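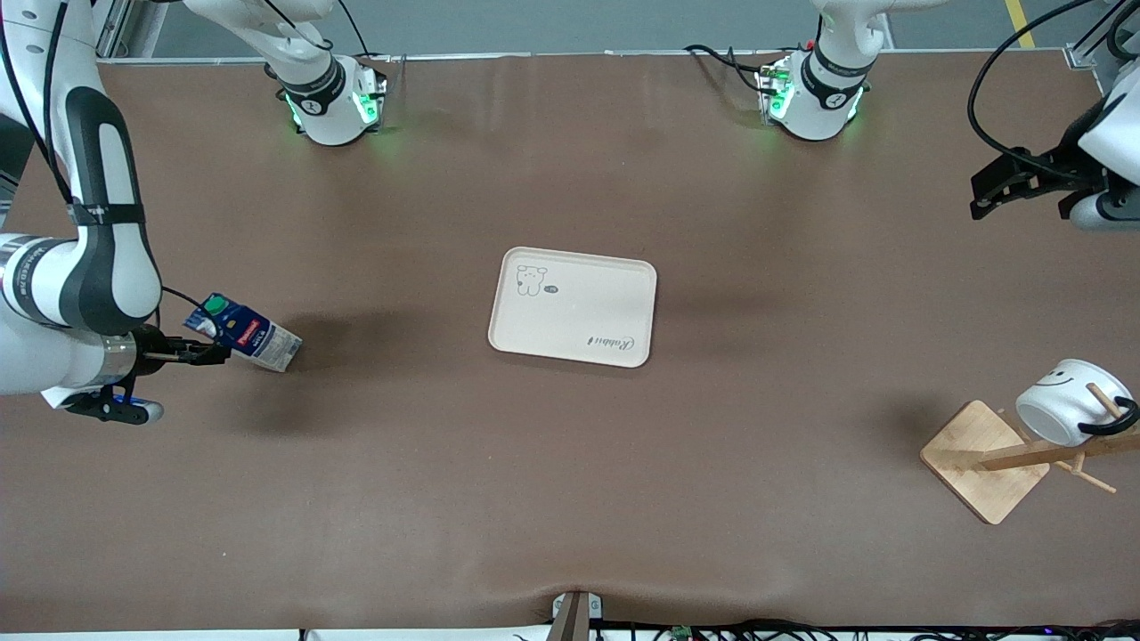 What does the Avby do if you don't want to plug it into a computer?

It plays internet radio all by itself. You give it your Wi-Fi password once, turn the big knob until you land on a station, and that's the whole job.

I get that question more than any other, so I put it at the top of the page. I build the Avby in a small workshop under the name Seltier, and I started making it for one selfish reason: I wanted to hear choral music and old jazz in the kitchen without unlocking my phone every time a track bored me. The first few I gave away. Then people started asking what they cost (fair enough!) and now there's a page.

The box is walnut, 13 inches wide, with one full-range speaker in front and a port in the back. It isn't a party speaker. It's meant for voices, strings, piano, the kind of station where a host with a sleepy voice tells you who played the oboe. If you want your windows to rattle, please buy something else, I won't be hurt.

Presets

There are 6 preset buttons along the top. Hold one down for a couple of seconds while a station is playing and it's saved. I keep mine on classical, two jazz streams, a Balkan brass station, and Trastoson, a little listener-run channel that plays mostly guitar music and which I could leave on all day. The last one changes with my mood.

You can also paste in any stream address from the setup page. MP3, AAC and Ogg streams all work. FLAC streams work too as of the January update, though they take a moment longer to start, and I'm still poking at that.

Specs

Speaker: 4-inch full range, made for me by Kadrić
Stations loaded at the factory: 461
Station memory: 6 buttons, plus a favorites list of 100
Inputs: 3.5 mm line in
Outputs: headphone jack
Network: 2.4 GHz Wi-Fi or Ethernet
Power: 12 V adapter, included
Finish: walnut, oiled

No Bluetooth on this one. I tried it on a test unit and the board picked up a whine I couldn't get rid of, so out it went. The line in handles a phone or a record player with its own preamp just fine.

Ordering

I build in small batches, so if the button says "waiting list" just leave your email and I'll write when the next batch is ready. The radio ships with the adapter, a short Ethernet cable and a printed card with the setup steps. Spare knobs are on the parts page, in black or brass.

Page updated 2018-02-05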